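March 30, 2018

Rain again, so I stayed in and finally got on with the family recipe book. I'm up to 44 recipes now – Mum's plum cake took me the whole morning, bless her, as she never wrote down an oven temperature in her life and the flour is only ever "enough". I'd love to have it printed in April, with a nice sewn spine and a coloured ribbon, and Priden want $378 for the lot, which made me put the kettle on again.

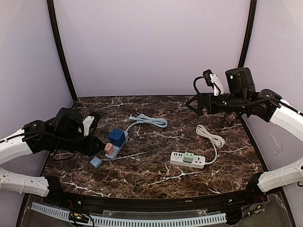
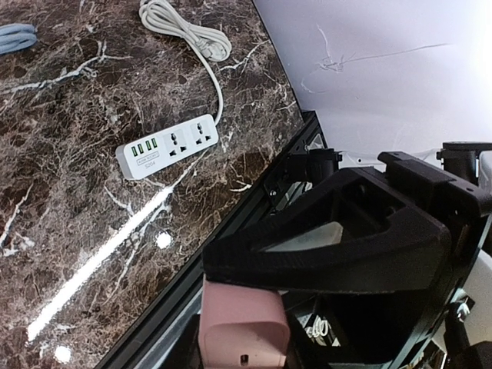 Bok-nam Han wrote back after tea that the plum cake always went in at a moderate heat, and that I'd left out the cinnamon.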